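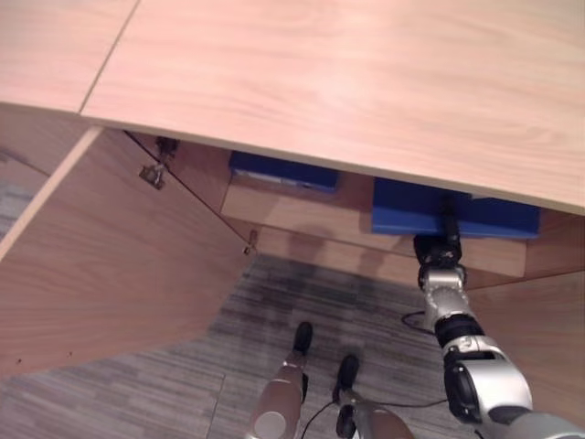

家具维护 > 柜门与铰链

带门书桌柜门铰链的调整与更换

适用范围:木质书桌下方带侧开柜门、柜门旁另设抽屉的一体式结构。图中这类桌子,浅色木纹桌面下左侧是柜门,靠中间和右侧是蓝色抽屉,柜门铰链装在柜框内侧。下文以最常见的可调式杯状铰链(门板开孔直径35毫米)为准,其他形式的铰链请先看文末“其他铰链”一节。

一、先判断问题

柜门的毛病大致分四种,处理方法不同,先对号再动螺丝。

1. 门下垂。关门时门的开启侧低于铰链侧,上缝隙呈楔形,严重时门底角刮擦底板。
2. 门左右偏。上下缝隙均匀,但门与旁边抽屉面板之间的缝过大或过小,抽屉拉出时蹭到门边。
3. 门凸出或陷入。门面与抽屉面板不在一个平面上。
4. 门关不住。关上后自行弹开,或需要用力推才能贴合。

前三种属于铰链调整。第四种先查门扣或碰珠,再查铰链。

判断之前把柜内重物取出,桌面上的显示器、书也移开。桌面受压后边缘会有轻微下弯,此时量出来的缝隙不准。地面不平也会造成同样的假象,用水平尺在桌面前沿横放一次,纵放一次,偏差超过2毫米的,先垫脚再调门。

二、工具与材料

十字螺丝刀(PZ2,刀头要与螺丝槽吻合,PH2容易滑丝)
手动锥子
钢直尺或塞尺
水平尺
木工白胶
木牙签或6毫米圆木榫
美纹纸胶带
备用螺丝:直径3.5毫米,长16毫米

电动螺丝刀可以用来拆,不建议用来装。人造板的握钉力有限,扭力稍大孔就废了。一定要用的话,离合调到最低档,最后两圈改手拧。

三、铰链上的三颗螺丝

打开柜门,看铰链臂。从靠近门板的一端往柜内数:

前螺丝:控制门左右移动。拧动后门向铰链侧或开启侧平移。
后螺丝:控制门前后移动,也就是门面凸出或陷入。部分型号为偏心轮,直接转动即可;老式的需要先松开,推到位再锁紧。
底座螺丝:上下各一颗,把底座固定在侧板上。底座孔是长圆形的,松开后整扇门可以上下移动。

每次只动一个方向。三个方向同时松开,门会失去基准,等于重装。

四、调整步骤

1. 在柜门与抽屉面板上各贴一条美纹纸,用铅笔标出现在的位置。调乱了可以退回。

2. 门下垂:先试前螺丝。上铰链的前螺丝调整量为半圈,把门顶部拉向铰链侧;下铰链的前螺丝反向半圈。关门看缝,再重复。多数轻微下垂在这一步就能解决。调整量用尽仍不平,说明底座已经移位,进入第五节。

3. 左右偏:上下铰链的前螺丝同方向、同圈数转动。缝宽以2毫米为准。缝再小,夏季板材吸湿后容易卡门,在Amville这种七月湿度很高的地方尤其明显。

4. 前后不平:调后螺丝。关门后用直尺横跨门面和抽屉面板,透光处即为偏差。门背与侧板之间要留1毫米左右的余量,贴死会让门自行回弹。

5. 整体高低:一人托住门底,另一人松开上下两个底座的螺丝,不要拧下来,松一圈半即可。移到位后先锁上铰链,再锁下铰链。单人操作时,在门底垫一叠硬纸板,逐张增减。

6. 全部完成后开关10次,再看一遍缝。螺丝会有少量回位,需要时补拧。

五、螺丝孔滑丝的修复

拧紧时空转,或者手一拉底座就晃,说明孔壁已经坏了。换更粗的螺丝是常见做法,但底座的沉孔是按原螺丝头做的,粗螺丝头会凸起,铰链臂合不上。按下面的方法补孔。

轻度滑丝:取下螺丝,清出木屑。牙签蘸白胶塞入,塞到塞不动为止,沿板面切平。24小时后用锥子扎引孔,装回原螺丝。

严重滑丝或孔边崩裂:用6毫米钻头扩孔,深度不超过12毫米,钻头上缠胶带做记号。侧板通常厚15至18毫米,钻穿会露到外侧。孔内涂胶,打入圆木榫,干后切平,重新扎引孔。

孔边大面积酥松:侧板受过潮,补孔撑不了多久。把底座上移或下移32毫米,在新位置重新打孔,门板上的杯孔也要相应移动。另一个办法是加一块金属修复垫板,垫板跨过坏孔,用四颗螺丝固定在完好的板面上,门板不用动。Intan Goh在Plekdale修过一批出租房的旧书桌,两种都试过,她后来一律用垫板。

六、更换铰链

铰链臂变形、弹簧断裂、表面锈蚀到转动有响声的,直接更换。购买前核对四项:

杯径:35毫米或26毫米,量门板上的孔。
盖位:全盖、半盖、内嵌。看门关上后遮住侧板多少。全部遮住为全盖,遮一半为半盖,门缩在框内为内嵌。
开启角度:书桌一般为95至110度。
底座孔距:多为32毫米。

拆卸顺序为先下后上,安装顺序相反。拆最后一个铰链时必须托住门板。门取下后平放在毯子上,不要靠墙斜立,封边条磕一下就会开裂。

新铰链装上后,先把所有调节螺丝置于行程中间,再挂门。上下两个都换,不要只换坏的一个,新旧弹簧力度不同,门会扭。Jarman和Zuvero的铰链臂与底座不能互配,两者卡扣的位置不同,底座也要成套更换。

七、门扣

门关不住时,先看门扣与门上对应的扣片是否对齐。在扣片上涂一点粉笔灰,关门后看印子落在哪里。偏移2毫米以内,松开门扣螺丝挪动即可;超过的,先回到第四节把门调正,不要为了迁就歪门去移门扣。

磁吸式门扣吸力不足,多半是磁铁表面积灰或扣片凹陷。擦净后仍无力的,在扣片下垫一张薄卡纸。

八、与抽屉的配合

门调好以后,把相邻的抽屉完全拉出再推回。门处于半开状态时再试一次。半开的门如果挡住抽屉,属于结构限制,调铰链解决不了,可以加装限位片。抽屉面板本身歪斜的,应先调抽屉面板,再以它为基准调门。

九、其他铰链

长条合页(钢琴合页):没有调节余量,只能靠垫片或移孔。
普通平合页:下垂时在下合页后垫0.5毫米纸片,把门底向外顶。
带阻尼的杯状铰链:调整方法相同,阻尼开关在铰链杯或铰链臂上,调缝时先关掉。

2021年10月20日,星期三修订:第五节垫板做法由Efa Vaughan补充。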